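Inside the Cabinets at Wallier
By Vilgot Engebretsen
March
Shares 101 | Comments 30

The storage room at Wallier in Londville got new cabinets this winter, built by Begay to fit the long wall on the Stomumgate side. Most visitors only see the doors, so this page is about the interiors. Select a picture to enlarge it.

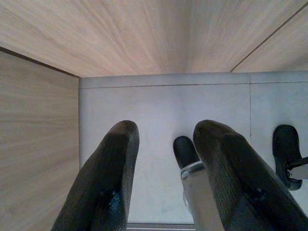 Page last changed: March, 4:15 p.m.

Light wood with a straight, fine grain, and a pale gray floor. The wood has a slight pink cast next to the gray — we had asked for something plain and are happy with it.

The compartments are shallow on purpose. In the old room things got pushed to the back and stayed there. Labels go on next, then the boxes from the upstairs hall.

Viewed 951 times
Questions about the storage room: ask at the Wallier front desk, ext. 578
© Wallier, Londville
Back to top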